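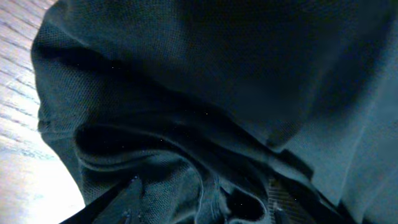

Textile care: folding knitted polos and printed T-shirts

Members have asked for the folding notes used at the Nerkholm work table to be set out in writing. They apply to piqué polos and to jersey T-shirts with a print. Woven shirts are covered separately in the September issue.

Piqué is a raised knit and holds a crease more stubbornly than plain jersey. A polo left in a heap will roll inwards at the hem, and the roll sets if other items are stacked on it. Open the garment fully before doing anything else. Lay it face down, run the flat of the hand from the placket line to the hem, and turn out any rolled edge with the thumb. Do not pull at the corners, as the knit stretches on the bias and the side seams will no longer meet.

Fold the sides in to the width of the Sisberg board, sleeves back on themselves, then bring the hem up in two turns. Keep 4 cm clear below the collar.

Printed T-shirts are handled differently. The print should not be folded against itself, particularly in a warm cupboard. Where lettering runs close to a seam, move the fold line outwards and accept a wider parcel. Dark cotton shows lint, so wipe the table first. 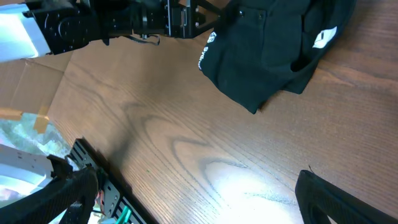 Betancur wrote in to disagree on the wider parcel, saying that the Coveo shelves will not take it and that a sheet of tissue laid over the print allows the standard width to be kept. Tissue is acceptable for short storage. It shifts when the stack is moved, and it should be checked each time the shelf is emptied.

On stack height, the limit remains 90 mm for polos. Above that, the lowest garment takes a visible line across the chest from the placket buttons of the one on top.

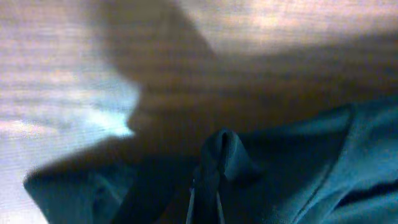

Alternating collar and hem from one garment to the next spreads the load and keeps the stack level. T-shirts have no collar stand and can all face the same way.

Stacks of mixed colours should be sorted before shelving, with dark items kept together. Teal and black are easily confused under the evening lamps, so sort by daylight where possible.

Spare boards are kept in drawer 182.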